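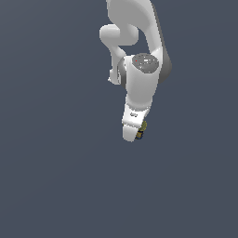
Popular Music: Writing & Recording
Week 5 handout — what a bridge is for
20th February

Recap from last time: verse gives new words each time round, chorus gives the same words. Pre-chorus optional. If you missed it get the notes off someone.

Bridge (or middle eight, though it's often not eight bars, count them). Usually after second chorus. Heard once. Jobs it can do:
- change of chord, often starts away from the home chord
- change of melody range, up or down
- drop the drums out
- say something the verses couldn't

Track 1. Haslam, "Bendlow". 9 bars, so a bar longer than you expect. Listen to the last one, bass holds, vocal comes in early for the chorus. Drums stop completly for the first four. Voice goes lower here, most singers would go up.

Track 2. Flusex, "Proltov". 161 bpm but feels half that in the verse — tap along and see where your foot goes. Bridge is just the verse chords with the synth taken off. Is that a bridge? Argue it either way in the seminar, I don't mind which, but use bar numbers.

Key change after the bridge: up a tone is the usual one. Works best if the bridge ends on the chord that pulls to the new key. If it just jumps, fine, but say so in your analysis. Don't write "it lifts the song" and leave it there. What lifts? Which notes?

Not every song has one. Plenty of dance tracks use a breakdown insted, same slot, different job — takes things away then builds back up to the drop.

Reading: chapter on song form, skim the bit on 32-bar form, we'll do that in week 6.

Essay: 2,000 words, one song, your choice, not either of the two above. Include a bar chart of the whole thing (verse, chorus etc with bar numbers down the side). Chart doesn't count towards the words. Timings in minutes and seconds please.

Next week bring headphones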